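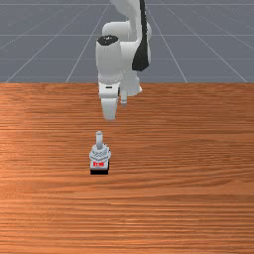
Fouzia Dhanial
Contributing writer, home and furniture care

How to Oil a Wooden Table

Every March, when the light finally comes back into my kitchen, I notice how thirsty the table looks. It has had a whole winter of soup bowls, candle drips and homework, and the finish has gone pale and a little rough in the places where elbows go. Oiling it takes an afternoon of work and a good deal of waiting, and I look forward to it more than I probably should!

First, check that your table really has an oil finish. Put a few drops of water somewhere out of the way. If they soak in and leave a darker spot, you can go ahead. If they sit there in beads for ages, you may have varnish (or a table somebody oiled very recently), and oil on top of varnish just stays sticky.

Clear everything off and wash the top with warm water and a small squirt of dish soap. Wring the cloth out well, wipe along the grain, and leave the table alone overnight. I know it feels dry after an hour. Leave it anyway.

Now for the sanding. Start with 120 grit if there are rings or scratches you can feel with a fingernail, and go straight to 300 if the surface is only a bit fuzzy. Long, easy strokes, always with the grain, and try not to lean on one bad spot or you'll end up with a dip (ask me about the corner by the window). Vacuum up the dust, then wipe with a barely damp cloth.
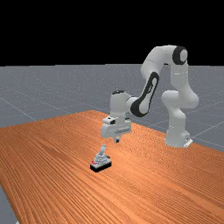
Once the dust is gone, open the windows and pour a small puddle of oil in the middle of the table. I use a plain hardwax oil from Urnik, but any furniture oil will do, as long as the can says it's fine for tables people eat at. Spread it thin with a lint-free cloth, working out toward the edges, and don't forget the ends, where the wood drinks the most.

Wait fifteen minutes, or whatever your can says, and wipe off all the extra with a clean cloth. Be thorough. My friend Ylva left a shiny patch on hers once and was peeling napkins off it for weeks.

Give it a night, then do a second thin coat the same way.

Lay the oily rags flat outdoors to dry, away from anything that burns, and never ball them up in the trash, as they can heat up and catch fire on their own. Keep hot pans and wet glasses off the table for a week while the oil hardens.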